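Household chores trial — interim report to Laskowska
Prepared by Wycliffe Mfaume
30 March 2019

You asked me in January to stop sending you good news and tell you whether any of this is worth a second year. I'll try. The short version is that we can record people doing chores with a gripper in their hands, quite well by now, and that I still don't believe a machine is going to put away the silverware in anybody's kitchen within the life of this grant.

Since the last report we have moved out of the mock kitchen at Torkevska and into real homes. The mock kitchen had one fork, one spoon, one cup and a white table. Everything worked there. I said at the time that this proved very little, and Corentin Leblanc disagreed with me in writing, so you have both our views already.

The task we picked for this period is utensils: take what is lying on the table and stand it in the holder. A child of five does it while talking about something else. We do it with the hand-held gripper, two fingers with blue textured pads, worked by a person. The person supplies the brains. What we get out of it is a record of how the job goes when someone competent is limited to two fingers, and the plan is that the Fluvel software learns from that. 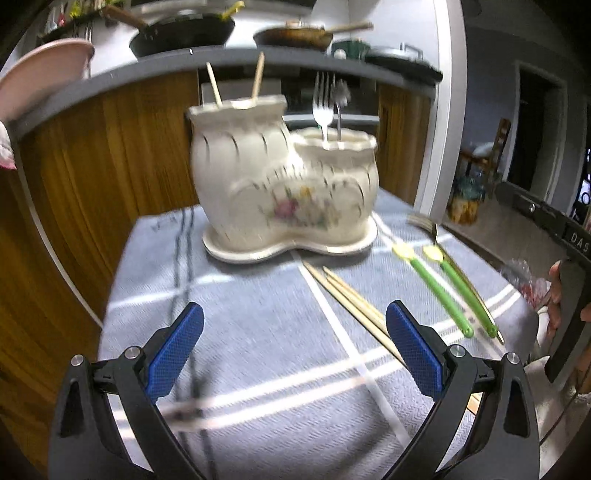 Chopsticks are the worst of it. They lie together, and two flat fingers coming down on a bundle have no good way to take one and leave its neighbor. Uliana Zinchenko, who has run most of the home sessions, asked whether we should allow a grab of the whole bundle. I said no at first and have since given in. People do put them away by the handful, and I would sooner copy what people do than win an argument about it. It does mean our count of "items placed" is not worth much for that category and I've left it out of this report.

Forks are easier to lift and harder to put in. The holders people own are pretty things, with narrow mouths and wavy rims, and a fork that comes in tilted catches on the edge. A person feels that and turns the wrist. The software has no wrist feeling to speak of. It pushes.

Now the figures. We set out to collect 800 recordings by the end of this period and have 500 that I am willing to stand behind. The rest of the shortfall is partly travel, partly homes that dropped out, and partly recordings Miroslava Vaněk threw away for bad tracking. I support every one of her deletions. The 500 come from 11 homes, all of which signed the revised consent form.

Then the part you are really paying for. We ran the trained software on the bench arm 28 times with a holder it had not met before. I am not going to give you a percentage. Njål Eide and I scored the runs separately and couldn't agree on what counts as done. Is a fork lying across the top of the holder put away? He says partly. I say that if my son left it like that I'd call him back into the room. Until we have a written rule, any number I gave you would be mostly about which of us was holding the pencil.
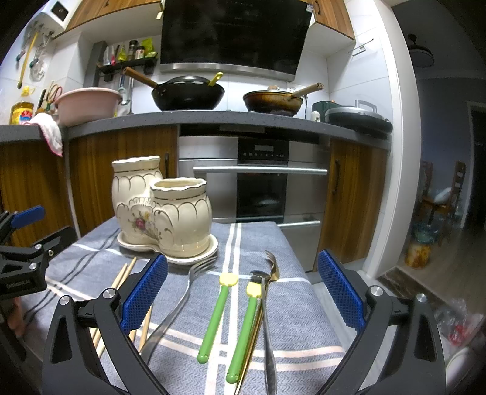 I can tell you what the failures have in common. The arm does fairly well on things lying apart from each other and badly on things that touch. It is thrown by shine, it is thrown by patterned cloth, and between those two you have covered most of the dinner tables I've ever sat at. Edeck's sales people told us last year that their vision unit "handles clutter." Ours does not, and I have asked them for the test it was supposed to have passed. No answer yet.

It is also slow. Even a good run takes long enough that I would have finished the job, wiped the table and started on the pans. I know speed is the thing that usually improves later, and people keep reminding me of it. Maybe so. I'd want to see the thing work slowly first.

What I'd do with the next half year: keep the home sessions, keep them on utensils, and turn down the request to add laundry. Laundry makes a nicer video and we'd learn less from it. I would also spend a little on fingertips that can feel contact, even the cheap kind. Money is on track apart from travel, which is over — see the sheet I sent separately.

My recommendation on year two is a yes for collecting and a not yet for the kitchen demonstration. If the demonstration has to happen for your own reasons, please let it be one fork on a white table, and please say so on the sign.

Comments (4)

Njål Eide
For the record, I said "partly" about a fork that was half in. The one lying across the top I scored as a miss, same as you. Otherwise fine with this.

Corentin Leblanc
I still think the mock kitchen was useful and that the tone here is harsher than the results. Tables with touching items were always going to be hard. Could we at least say that single items went well?

Wycliffe Mfaume
It says "fairly well." I'm leaving it.

Uliana Zinchenko
Two of the homes have asked if we're coming back. Can someone tell me what to tell them before the form expires?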